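Where the money went, and where it should have gone

So the spreadsheet is finally closed! I promised in May that I'd write up what our little two-arm setup at Trelilon cost us to outfit, and I kept putting it off, mostly out of embarrassment over the cable line.

We already had the arms. What I had to plan was everything else - grippers, spare fingers, mounting hardware, clamps, something decent to cover the table, and the things the arms would be picking up. I split it into 4 buckets and gave each one a number I pulled out of thin air. The total came to $3161, and I was very proud of it for two whole days.

The grippers were the part I worried over most. Valluvance had a nice bundle, Falcão had a better price if you bought the spares up front, and I went back and forth for ages (ask anyone who had to eat lunch with me). In the end I went with Falcão and ordered eight extra finger sets. I'd order that many again.

Cables, though. I budgeted for the lengths on paper, straight from A to B, and forgot that an arm bends. You need slack at the elbow and again at the wrist, plus ties and sleeves, and then you need all of it a second time for the other arm. If you're putting together a quote right now, go double your cable line and come back.

The cheapest bucket was tableware, and it's the one I had the most fun with. Plates, trays, forks and spoons in different colors, so it's easy to tell things apart when you go back through a run. 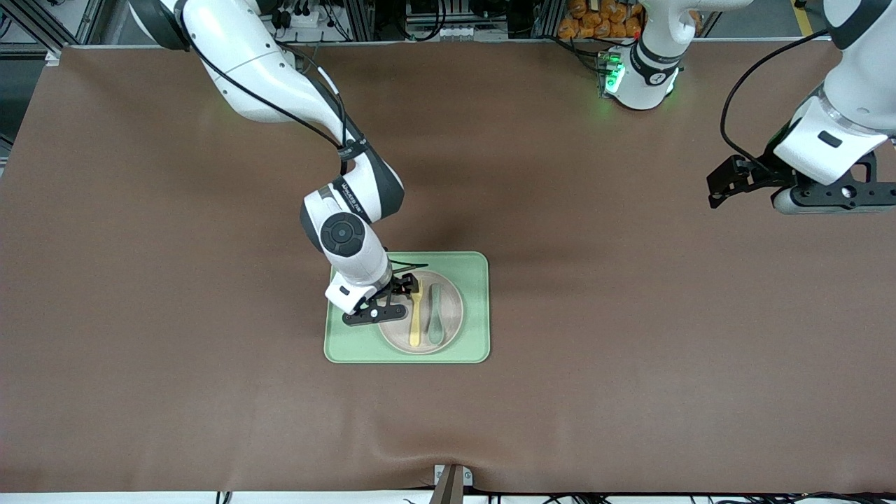 I got most of that stuff from Tarero, and I'd tell anyone to buy two of everything and stick with one line of plates. Rim height matters so much more than I figured! A rim that's a little taller changes how the fingers have to come in, and then you're redoing work you thought you'd finished.

Next up is storage. We need proper shelves and bins, and I have a quote sitting in my inbox that I haven't opened yet because I'm scared of the shipping.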